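Bukton Student Robotics Club
Minutes of the Regular Meeting, 2/21/19

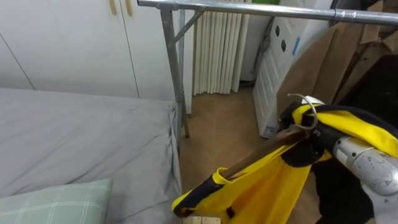 The meeting was called to order in the Royer Building with 17 members present. The minutes of the previous meeting were approved as read.

Garment Project. The team reported on the hanger task. The arm is to pick up a hanger holding one garment and place it on the drying rack. Of 64 attempts logged since the last meeting, most failures came at the release step, when the hook met the rail at an angle. Members discussed lowering the approach speed — the motion was carried with one abstention. Shirts and other light items will be used until the release is dependable.

Budget. The balance stands at $3973. A request for spare gripper pads was approved. The request for a second laptop was tabled.

Planham Meet. Seven members have signed up to attend. Permission forms are due to the club office before the next meeting. The Coneck team has asked to share a practice session, and the secretary will reply with open times.

Other Business. Log sheets must be filled out during each session and initialed by the operator. Election of officers will remain in September.

There being no further business, the meeting was adjourned.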